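Tondari Household Items: Soft Packs and Small Goods

README, revised November

Contents
The set covers 37 household items photographed on floors, shelves and tabletops. This part deals with tissues in soft packs, paper towels, sponges and folded cloths. There are 3,000 pictures in all, sorted into 4 folders by surface: carpet, wood, tile, fabric.

Item notes
Soft packs are listed by brand where the wrapper can be read, otherwise by type. Printed wrappers and plain wrappers have separate entries - please keep them separate when adding new ones.

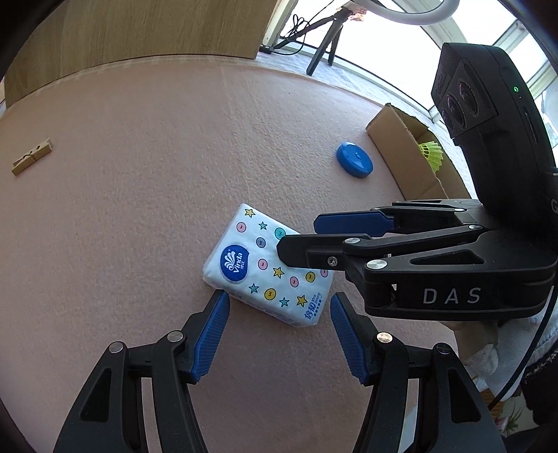

Packs are entered as full, part used or unknown. Use unknown when the opening is out of sight. Wrapper text in Chinese is copied as printed, with no translation. Small print is skipped if it can't be read at normal size.

Known problems
11 entries in the fabric folder have the wrong surface label and belong under carpet. Two sponge entries are duplicates. Sizes are missing for most of the cloths.

Contact
Sieglinde Reinholz keeps the item list. Send corrections with the folder name and entry number.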